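# Gripper Comparison Gallery, May

The Wuston Handling Laboratory compared two hand-held gripper designs this spring, the Collach and the Tessier. This page presents the work for partner groups and for staff who will use the grippers in the coming year. The comparison was led by Kumiko Kamata, with Jytte Ladefoged responsible for the test protocol and Mikkel Overgaard for the controllers.

Each design was used for 200 trials under the same conditions. Operators worked in pairs of grippers of the same type, one in each hand, and followed a fixed list of 18 household and office objects. A trial was recorded as complete when the object had been lifted, moved to its target and released without a second attempt.

## Notes on the comparison

The Collach has the shorter grip and was preferred by operators with smaller hands. Its jaws close more slowly than those of the Tessier, and operators needed more practice before their timing became consistent. The Tessier gave better results on flat objects. Its cable requires attention when the wrist is turned, and a revised strain relief has been requested.

Both designs were read through the Kelo controller, firmware 19. Settings were not changed between sessions. Grip force was checked at the start of each morning and again at 2 p.m.

## Gallery

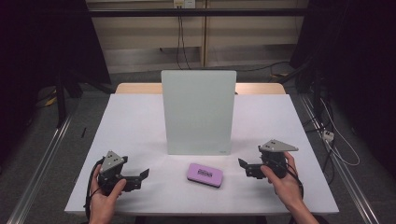
*Two-handed eraser task. The jaws of both grippers point toward the purple eraser, with the pale panel standing upright behind it.*

Results for the eraser task are listed under "Flat objects" in the full report. Requests for the report, or for loan of a matched pair of grippers, should be addressed to Frida Vigfúsdóttir at the laboratory office. Loans are made for one month and include the controller and cables.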